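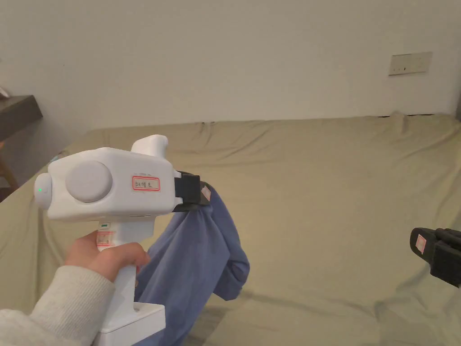
Laundry work on a made-up bed, with a blue cloth held in a gripper jaw.

1/6 Can machines do the household chores yet? The Grekcombe Centre for Domestic Automation is asked this most weeks. Our present answer, for laundry, is: in part, and slowly. This thread sets out our position.

2/6 Picking up a cloth is the easier part. A jaw needs only one good pinch of fabric. What hangs below it is a different shape every time, and the next move depends on finding a corner or a hem in those folds.

3/6 In August we reviewed 400 attempts by the Lovov folding system at our Moltville site. It lifted the item in nearly all of them. A fold that our household panel would accept was much less common, and shirts did worse than towels.

4/6 Spreading the item out is where most of the time goes. A bunched end or a doubled layer has to be found and opened before folding can begin. A soft surface such as a mattress makes this harder than a table does. 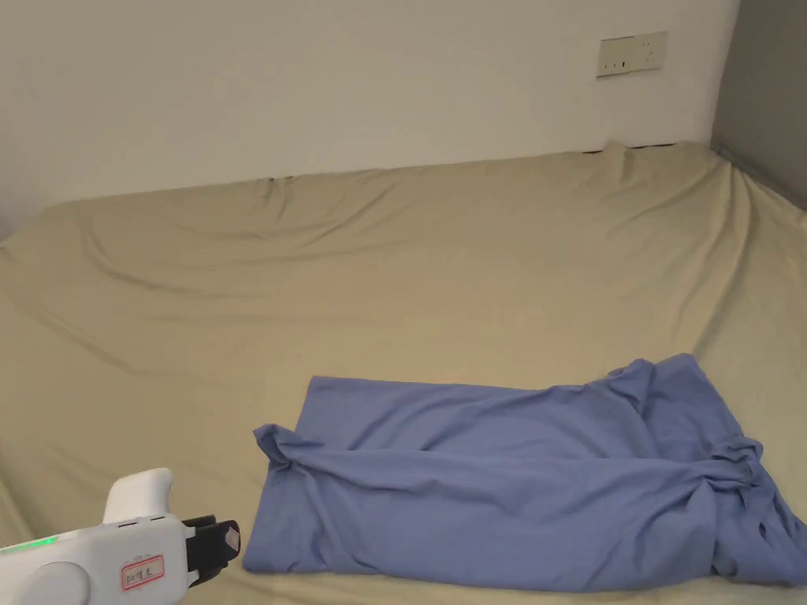

5/6 What we advise

Households should not buy on the strength of a single film of a neat fold. Ask the seller how many tries were made, on which garments, and who put the item in place beforehand.

6/6 The Pillai trial will cover 1000 further attempts across 9 types of garment, including fitted sheets. Results will be posted on this account, failures included. Questions on method may be sent to the Centre by direct message.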